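Deder Grasp Planning Software: Progress Report to the Prosser Fund
Reporting period ending June
Submitted by the Flendutwood Laboratory, Clekatby

Work in this period centered on the perception and grasp planning modules. The planner now accepts views from a gripper-level camera and a head-level camera on a shared clock. Timing drift between the two streams, noted in our last report, has been reduced to 15 milliseconds.

The team recorded 400 demonstrations with hand-held grippers, of which 98 were set aside for testing. A further seven were withdrawn after the replay tool found missing gripper-width values. The tool now checks each file when it is saved.

Light, thin-walled items remain the main difficulty. Depth estimates are unreliable on openwork and semi-translucent surfaces — the shuttlecock is the hardest item in the current set — and the planner tends to close too high. A revised segmentation step is under review. Spending is in line with the approved budget.
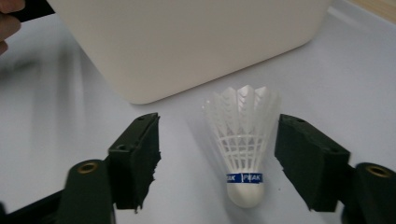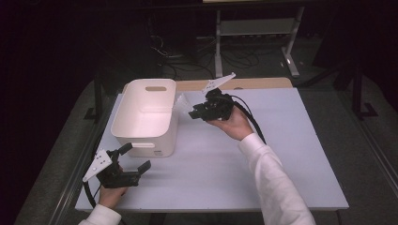 Gripper-level view of the shuttlecock (first) and head-level view of the work surface with both hand-held grippers (second), Clekatby.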